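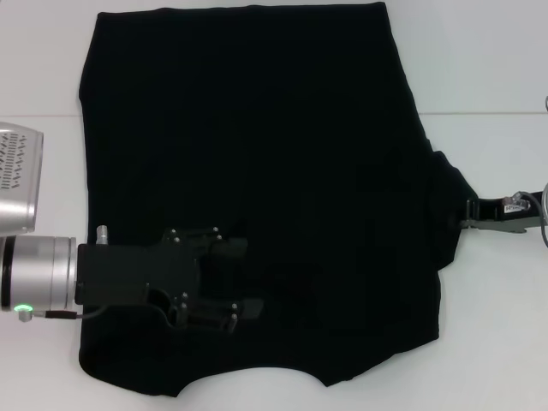 Black T-shirt laid flat on a white tabletop, hem at the top.

Clunow Parish Notices Corpus

Version 5. Maintained by Sun-ja Seok. Last revised May 11, 2024.

Summary

Transcribed text of 442 weekly bulletins from the Catholic parishes of Clunow and Vasdale. Each record holds one notice: Mass times, funeral and anniversary announcements, sacramental preparation, school news, or appointments of clergy. Intended for work on local religious history and on date and place extraction from short announcements.

Files

notices.tsv - one notice per row, UTF-8, tab-separated
bulletins.tsv - one row per bulletin, with parish and liturgical Sunday
places.tsv - normalised names of churches, halls and cemeteries
CHANGES.txt

Fields in notices.tsv

notice_id: string, stable across versions
bulletin_id: key into bulletins.tsv
category: mass, funeral, anniversary, sacrament, school, clergy, other
text: transcription, original spelling kept
place_id: key into places.tsv, may be empty
checked: 1 if read against the paper copy, otherwise 0

Transcription

Pages were scanned at the Ogura reading room and passed through Skalent for character recognition. Line-end hyphens were removed. Abbreviations such as RIP, PP and Fr were left as printed. Unreadable words are marked [?]. Columns that Skalent merged were separated by hand.

Privacy

Names of the sick are replaced with [NAME]. Names of the deceased and of serving clergy are kept. Bulletins less than 20 years old are excluded. Telephone numbers are removed from all records.

Known problems

Vasdale has no bulletins for July in most years - the parish issued a single summer sheet, catalogued under June. Over 30 notices carry a category that could equally be funeral or anniversary. Feast days transferred to a Sunday are dated by the Sunday. The spelling of the Vasdale cemetery varies and is normalised only in places.tsv.

Licence

Free for non-commercial research. Copyright in the bulletins remains with the parishes. Corrections should quote the notice_id and the version number.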